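2021년 12월 5일 일요일

시숄름(Sisholm) 앨범 마스터링 2차 작업 기록

오전에 열 곡 전부 처음부터 다시 들었다. 어제 밤에 맞춰 둔 레벨은 대체로 그대로 가도 될 것 같다. 3번 트랙만 보컬이 앞으로 튀어나온다. 믹스에서 컴프레서를 세게 건 탓인지, 내가 고역을 올리면서 치찰음까지 따라 올라온 건지 구분이 안 돼서 고역 셸프를 끄고 한 번 더 비교했다. 끄면 보컬은 자리를 잡는데 페달 스틸이 답답해진다. 셸프는 절반만 남기고 디에서를 6.8kHz 쪽에 얕게 걸었다. 이 상태로 임시 저장.

테이프 쪽. 보너스 트랙 두 곡은 2000년 데모에서 가져오는데, 원본이 카세트라서 좌우 위상이 조금씩 흔들린다. 아지무스를 손으로 맞추면서 세 번 떴고, 두 번째로 뜬 것이 제일 낫다. 첫 번째 것은 도입부 기타가 흐릿하고 세 번째 것은 중간에 드롭아웃이 두 군데 있다. 두 번째 것에도 드롭아웃이 하나 있지만 심벌 여운에 묻혀서 잘 안 들린다. 손대지 않고 둔다. 노이즈 제거는 아주 약하게만. 밴드 쪽에서 히스는 남겨도 좋다고 메일로 확인해 줬다.

곡 순서는 아직 확정이 아니다. 아르코우(Arkow) 레이블에서 보낸 순서표는 4번 자리에 느린 왈츠가 들어가 있는데, 바로 앞 곡도 같은 조에 템포까지 비슷해서 이어 들으면 한 곡처럼 처진다. 왈츠를 B면 첫 곡으로 옮기면 A면 길이가 18분 40초로 줄어서 커팅 레벨에도 여유가 생긴다. 대신 B면이 21분을 넘는다. 33회전이면 문제가 될 길이는 아니지만 마지막 곡이 제일 시끄러운 곡이라 안쪽 홈에서 보컬이 깨질 가능성이 있다. 두 가지 순서로 각각 참고용 파일을 뽑아서 오후 두 시쯤 공유 폴더에 올렸다.

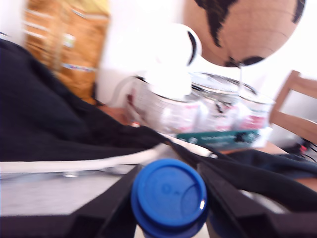 요리스 아르츠(Joris Aerts)는 두 버전을 다 들어 보고 왈츠를 옮기는 쪽에 찬성한다고 답을 보내왔다. 다만 시끄러운 곡을 B면 끝에 두는 것은 반대이고, 굳이 그 순서로 갈 거라면 LP용 마스터만 따로 만들어서 마지막 곡의 7kHz 위쪽을 조금 깎자고 한다. 디지털 마스터까지 같이 깎으면 드럼이 죽는다는 말도 덧붙였다. 그리고 곡 사이 간격이 전부 2초로 똑같아서 지루하다고 했다. 맞는 지적이다.

간격은 바로 손봤다. 느린 곡 뒤는 길게, 빠른 곡 두 개가 붙는 6번과 7번 사이는 0.8초로 당겼다. 왈츠 앞은 면이 바뀌는 자리라서 LP에서는 상관없고, CD와 스트리밍용만 4초로 잡았다. 들어 보니 길다. 3.2초로 다시 줄임.

LP용 마스터는 별도 세션으로 복사해 두었다. 바뀐 점은 다음과 같다.
- 리미터 뺌, 피크만 정리
- 150Hz 아래는 모노
- 마지막 곡 7kHz 이상 셸프로 1.5dB 감쇄
- 5번 트랙 하모니카 솔로 구간만 디에서 추가
- 면별로 파일 하나씩, 24비트 96kHz

5번의 하모니카는 아직 마음에 안 든다. 녹음할 때부터 마이크에 너무 가까웠던 것 같고, 숨소리가 음보다 먼저 들어온다. 믹스 엔지니어에게 하모니카만 2dB 내린 믹스를 다시 받을 수 있는지 물어봤다. 답이 늦으면 지금 믹스로 가고, 솔로 구간 미드만 자동화로 내린다. 스테레오 파일에서 만지면 뒤에 깔린 스네어도 같이 들어가니까 되도록 새 믹스를 쓰고 싶다.

커팅은 셰프치크(Szewczyk)에 맡기는 것으로 레이블이 정했다고 한다. 거기서 래커 일정을 1월로 잡아 주려면 파일이 이번 달 안에 들어가야 한다. 테스트 프레싱 장수는 레이블에 다시 물어볼 것. 지난번 신데먼트(Cindement) EP 때는 한 장만 와서 나는 전화기 너머로 들었고, 그건 검수라고 하기 어려웠다.

ISRC 코드는 보너스 트랙 두 곡 것이 빠져 있다. 순서가 바뀌면 DDP도 새로 구워야 하니 코드가 다 들어온 다음에 한꺼번에 처리한다. 크레디트 표기도 확인 필요. 순서표에는 페달 스틸 연주자가 세 곡에만 적혀 있는데, 들어 보면 8번 끝에도 분명히 스틸이 나온다. 기타 볼륨 주법으로 흉내 낸 것일 수도 있어서 밴드에 물어보기로 함.

모니터 메모. 왼쪽 스피커에서 저역을 크게 틀면 아주 작은 떨림이 들린다. 위성 스피커 쪽으로 바꿔 들으면 없다. 파일 문제는 아니다. 스탠드 나사를 조였더니 줄었는데 완전히 없어지지는 않았다. 내일 쓰는 사람은 킥이 지저분하게 들려도 EQ부터 만지지 말고 헤드폰으로 먼저 확인하기 바람.

내일 할 것
- 3번 디에서 값 아침에 다시 듣기
- 하모니카 믹스 답장 확인
- A/B면 파일 처음부터 끝까지 한 번에 청취, 중간에 멈추지 않기
- 레이블에 수정된 순서표와 면별 길이 보내기
- 카세트 원본은 상자에 넣어 선반 위 칸으로, 스피커 옆에 두지 말 것

저녁 일곱 시 반에 세션 두 개 모두 백업하고 종료.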